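Draughts and heat loss in student housing at Velent
Project report, submitted 3 Oct 2019

3. Method

We asked 17 households on the Kornness estate to note the hall temperature each morning and evening during May. Gaps under the internal doors were measured with a steel rule. 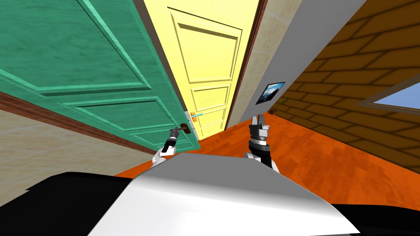
Two households dropped out after the first week, so their readings were left out. The remaining logs gave 273 usable entries.

4. Results

Halls with brush strips fitted stayed warmer overnight. We did not test the outer doors.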